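The Year I Finally Learned to Make My Grandmother's Dumplings

March 30, 2025
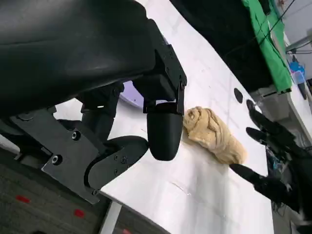
My grandmother made dumplings every winter of my childhood, and she never once wrote down how. She'd pinch a bit of dough, rub it between her fingers, frown, and add more flour from a coffee can, and that was the recipe. When she passed, my mother and I looked through every drawer in that kitchen and came up with 3 grocery lists and a card for lemon bars (very good lemon bars, I should say, but still).

So last May I decided I was going to work it out for myself. I started with 500 grams of flour, which I only know because I'd bought a kitchen scale and was feeling very grown-up about it, and I used water straight from the tap. The dough was like a bathroom tile! I boiled them anyway, and my husband ate six with a great deal of sour cream and told me they were filling.

The next few batches were better, though the filling kept leaking out. I blamed the potatoes, and then the onions, and then for a while I blamed the pot. What I needed was warmer water and a good long rest for the dough under a bowl, while I did something else and left it alone. I'm bad at that part. I used to lift the bowl every few minutes to poke at it, the way she'd never have let me do when I was little.

I also switched flour. There's a little grocery called Sandhu over in Stavham, next to the dry cleaner, and they carry a softer one in a paper sack that rolls out so much thinner. It's a bit of a drive, but they have good pickles too, and I've never left there with only flour.

By Christmas I had it close enough that my mother went quiet at the table and then asked for the plate again. I've made them over 16 times now, and I still can't get the edges as pretty as Grandma's. Hers had a little rope all the way around. Mine look more like somebody sat on them, but they stay shut, and there's a bag of them in the freezer for Sunday dinners and bad days.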